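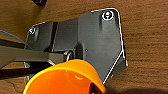 **Virneck Holdings** is a listed manufacturing group that reports its results twice a year, at the half-year and in March. Its largest subsidiary, Idness, makes fittings for shelving and machinery. The range covers hinges, catches and brackets, among them dark grey moulded plates with an irregular, angular outline, held by screws. Sales of these goods are reported under a single heading, Fixings, and the company does not publish figures for separate products.

## Structure

The group has three operating divisions: Idness, Leemans (packaging) and Zamard (trade distribution). Leemans was bought from its founding family and kept its own name and sales staff. Virneck owns 60 per cent of Zamard — the rest is held by a pension fund.

## Shares and reporting

Virneck has one class of ordinary share, traded in lots of 1,000. Half-year results published on 23/09/2022 gave revenue of 207 million euros, with Fixings the largest contributor. The board declared no interim dividend and left its full-year forecast unchanged.

## Employees

The group employs some 1,000 people, most of them at Idness. Zamard has the smallest workforce and rents its warehouses.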